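Wudanik list: Tabletop and bench cells
Subject: Re: finger creep on hand-held grippers, and what do you do about glare?

On January 9, 2025, Saturnino Cordero wrote:

Hello all. I have inherited a two-gripper station (Flotari hand-helds, one left, one right, cameras on both) with no notes of any kind. The previous person kept it all in her head and her head is now in another state. My trouble is that the left unit's fingers don't close where they closed last month. I get a bit of daylight at the tips when the software says fully closed. I re-zeroed it, it was fine for two days, and then the gap came back. I've ordered a new set of finger blocks but I'd hate to spend the money and see the same thing.

Second question while I'm here. Our table is pale and the window throws a big white patch on it. Does anybody repaint the table, or do you live with it? And what does a sane daily check look like for one of these? Ours currently takes most of an hour and I'm sure half of it is superstition.

Thanks, Saturnino

Hi Saturnino,

Welcome to the club! I've been keeping a pair of these going at our Alvarado site since September before last, and I made every mistake you're about to make, so let me see if I can save you a few.

Hold off on the new blocks if you can still cancel. A gap that goes away when you re-zero and then creeps back sounds to me like the block moving on its carrier, and a new block will move just as happily as the old one. Take the finger off and look at the face it seats against. When I did this on my left unit there was a thin smear of old thread locker on the seat, hardly anything, you could feel it with a fingernail and not much else. The block was rocking on it. Somebody had been generous with the bottle (me, I'm fairly sure it was me). I cleaned both faces with alcohol and a wooden stick, let them dry, put the screws back with one tiny drop each on the threads only, and snugged them in turns, a little on one and then a little on the other. If you pull the first one all the way down before you touch the second, the block cocks over and you'll swear the part is bent.

Then leave it overnight before you zero it. I know, I know. The bottle says it's fine much sooner. Mine wasn't.

While the fingers are off, wipe out the slides with a dry cloth. No oil! Flotari's sheet says dry for our model and I'd go by whatever yours says, but I've seen people reach for the spray can on instinct, and then every bit of lint in the room moves in. Work the trigger slowly with the fingers off and feel for a spot where it catches. If it catches at the same place each stroke, look for a crumb of something in the track. If it catches in a different place every time, I'd start thinking about the cable.

The cable is the thing I'd really look at on yours. Does the person using the left unit let the cord hang straight down off the wrist, or does it get trapped between the forearm and the table? Ours got trapped, and every time somebody reached to the back of the table the connector took the pull. The position reading would hop, the hop looked like a gap, we'd re-zero on a bad reading, and round we went. I leave a loop of slack now and hold it to the sleeve with a soft strap. Try this: close the fingers on nothing, keep the trigger held, and have a friend wiggle the cord near the plug while you watch the number in Tistberg. It should sit perfectly still. If it so much as twitches, fix that first and forget everything I said about screws until it's done.

On the glare. We have the very same thing, a pale wood-grain top with a white patch in the middle of it, and I did not paint the table. I thought about it! I got as far as buying a roll of matte gray cloth, and it slid every time somebody set a jar down, so that went in the drawer. What helped more was locking the exposure on the gripper cameras. If you leave it on auto, the camera sees the bright patch, darkens everything to suit, and your black fingers go to a black blob just when you want to see their edges. I lock it with the fingers over the darkest thing I've got on the table and accept that the patch burns out. The fixed camera I leave on auto since it sees so much more room that it doesn't swing about.

Dark curtains at the sides are worth having too. You still get the window, but you lose the people walking past.

My daily check is 46 lines in the logbook and takes me a cup of coffee, and most of those lines are tick marks. The ones I'd keep if you made me cut it down:

Fingers: open all the way, close all the way, look at the tips against a white card.
Screws: look at the heads in the finger blocks and the side plates. I put a paint dot across each one so I can see if it has turned. Don't put a wrench on them every morning, you'll wear them out checking them.
Pads: wipe, press with a thumb, see if the edge lifts.
Cords: run them through your fingers from the plug down, both sides.
Camera: wipe the lens, then check that both fingers come into the picture at about the same height, left and right. If one is lower than it was yesterday, something has shifted on the mount.
Table: is everything where the tape says it should be? Gray tape comes up at the corners and then the table wanders.
Floor: stand bases inside the striped tape, no loops of cable where feet go.

Once a week I take the pads off and look at what's underneath. At 2000 grasps I change them whether they look tired or not, and I write the count on the bag the old ones go in. At 50 days, or if somebody drops one, I do the full strip and clean. A dropped unit gets the full treatment every time, even if it landed on carpet and the person is very sure it's okay.

For a test object I like something boxy with corners at odd angles, and some small stuff around it. A plain cube is too kind. Ours is a big gray thing with angled faces, little white tabs on the front, and bars standing up along the top, and it shows up camera trouble in a hurry, dark fingers next to dark panels next to bright table. If I can still pick the finger edge out of that lot, I'm happy with the exposure. The tabs make a good focus target too. Here are some views at my table, the second one is the wide shot and the other two come off a gripper:

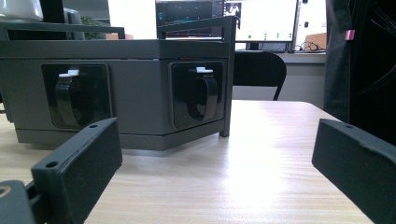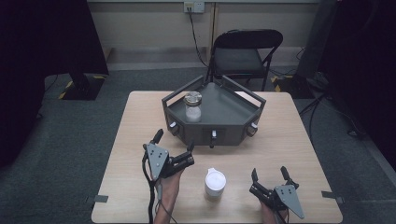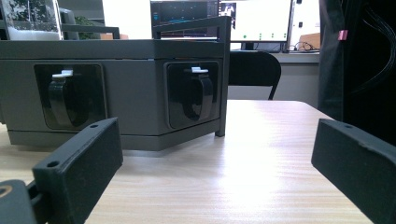 Going back to your hour-long check, I'd time it once with a pencil in your hand and write down which lines have ever caught anything. I did that last winter and found we were measuring the table height daily. The table height! It has legs. It's monthly now and I could probably be talked into less.

One more on re-zeroing, before I forget. Do it with the pads on, the same pads you'll be using, and squeeze the trigger the way the operator squeezes it. I used to zero with a big heroic squeeze and then everyone else would come in with a normal hand and show a gap at the tips. That might be your whole mystery right there, especially if two different people did the two zeros. Have the lightest-handed person on the crew do it and see what you get. And write the zero value down next to the date, every time, even when you think it's the same as before. Mine had been sitting at 199 for weeks and then started walking up by one or two a day, and I only caught it when I flipped back a few pages.

If you do strip the left one, could you post what the seat looked like? I'd love to know if the smear is a thing other people have or just my heavy hand with the bottle. And if anybody else on here has found a pad adhesive that comes off clean, please speak up, I'm still scraping mine with a guitar pick.

Good luck with it, and let us know about the cord test either way.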